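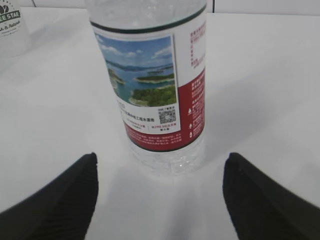

Rundar Releases Durkis 6, With Two-Arm Teaching by Remote Control

IFANS – Rundar today released version 6 of Durkis, its software for teaching robots by demonstration. The new version lets one operator control two robot arms at the same time and record the whole task as a single demonstration. Earlier versions recorded one arm at a time.

With Durkis, an operator sits at a pair of small hand-held leader arms. The robot arms on the work table copy the operator's movements, including the opening and closing of the grippers. The software records joint positions, gripper positions and video from every camera, all on the same clock. The recordings are then used to train the robot to do the task without the operator.

Rundar and its test partner, Lotard, prepared the release with a set of tabletop tasks using a water bottle and a paper cup. Thin cups and soft plastic bottles are easy to crush, and operators need to see how close the fingers are before they grip.
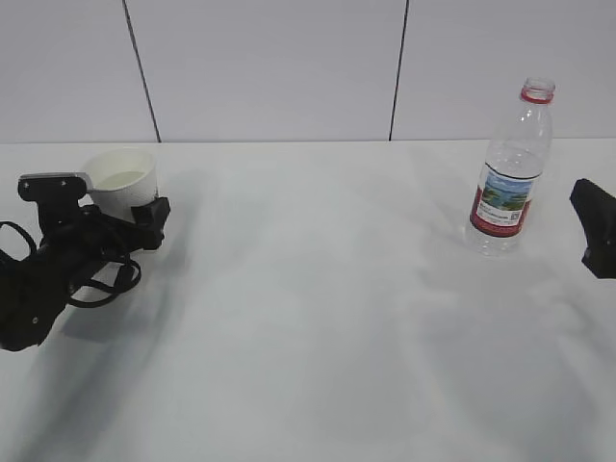
A paper cup held in the left gripper, with an open water bottle on the other side of the table.

Over the course of the tests, operators at Lotard's site in Ifans recorded 1000 demonstrations. Of these, 963 were accepted for training. The rest were rejected at review, mostly for dropped video or for long pauses in the middle of a task. Review is now part of Durkis itself. A recording can be played back from all cameras side by side, trimmed, labeled or thrown out before it is added to a training set.

Version 6 also changes how wrist cameras are handled. The operator can switch the main view between the fixed camera and either wrist camera with a foot pedal, without letting go of the leader arms. The wrist views are recorded the whole time, whichever one is on the operator's screen.

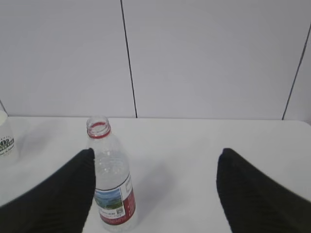
Wrist camera view of an open bottle beside the left finger of the gripper.

Demonstrations by hand are still supported. In this mode the operator takes hold of the robot arm and moves it directly. Hand-guided and remote-controlled recordings are saved in the same format and can be used in the same training set. Rundar recommends remote control for tasks that need both arms, and hand guiding for short single-arm moves such as pressing a button or sliding a tray.

Customers asked for 157 fixes and changes following the last version, and all of them are included. Among them are faster export, a warning when a camera loses focus, and an adjustable limit on gripper force.
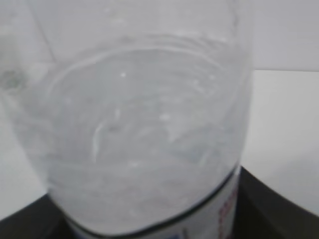

Wrist camera view at close range, with gripper fingers on both sides of the bottle.

Durkis 6 is available now to customers with a current license at no added cost. New customers can request a trial through the Rundar website. Training sessions for operators begin in October at the Ifans site and will also be offered online.

About Rundar
Rundar makes software and leader arms for robot teaching. The company is based in Ifans.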